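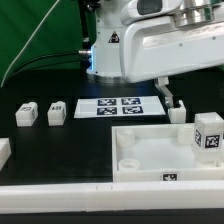 *Fig. 4. Black tabletop with equipment in place and a small white block standing on it.*

## 4. Leveling and first cleaning of the bench top

Applies to Dallow bench tops, matte finish. Sheet 3253, revised 18 May 2016 by Joar Moen. Read section 3 before starting. The frame must be fully bolted together.

### 4.1 Leveling

1. Turn all the feet in until they stop, then turn each one out two full turns.
2. Set a spirit level along the front edge. Adjust the front feet.
3. Move the level to the back edge and repeat.
4. Lay the level across both diagonals. If the two readings differ, go back to step 2.
5. Tighten the locknuts with the Skurnis wrench supplied.

**Caution:** Do not load the top until the locknuts are tight. The maximum load is 200 kg, spread evenly.
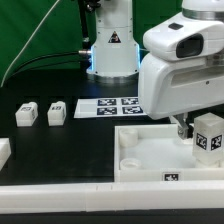 *Fig. 5. Flat black top in use, with a green backdrop behind.*

### 4.2 Cables

Run cables off the back edge and leave some slack at each clip. Clips are set 300 mm apart. Power leads and signal leads go on separate rows.

### 4.3 First cleaning

The top ships with a thin protective wax.

1. Wipe off dust with a dry cloth.
2. Mix a little dish soap in warm water and wring the cloth out well.
3. Wipe in one direction, back to front.
4. Dry the surface right away.
5. Repeat once if the cloth still drags.

**Note:** Do not use scouring powder, steel wool, or furniture polish. Polish leaves shiny patches on a matte top and they are hard to get out.
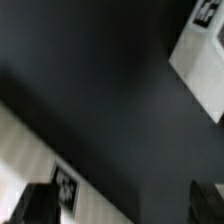
*Fig. 6. Matte dark surface and the corner of a white block.*

Pale dust shows up more on a dark top than on the gray one. Wipe it down at the end of each shift. Rub marks from cardboard can be lifted with a soft white eraser.

### 4.4 White parts near the bench

Painted and molded parts can be wiped with the same soap mix. Keep water out of seams and inside corners. Use a dry brush there.

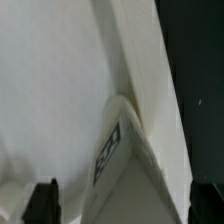
*Fig. 7. Smooth white surface meeting a narrow inner corner.*

Yellow stains from tape glue need Aasen cleaner, part no. Vostov 300. Try it on a hidden spot and wait ten minutes before going on.

Go to section 5 for drawer runners.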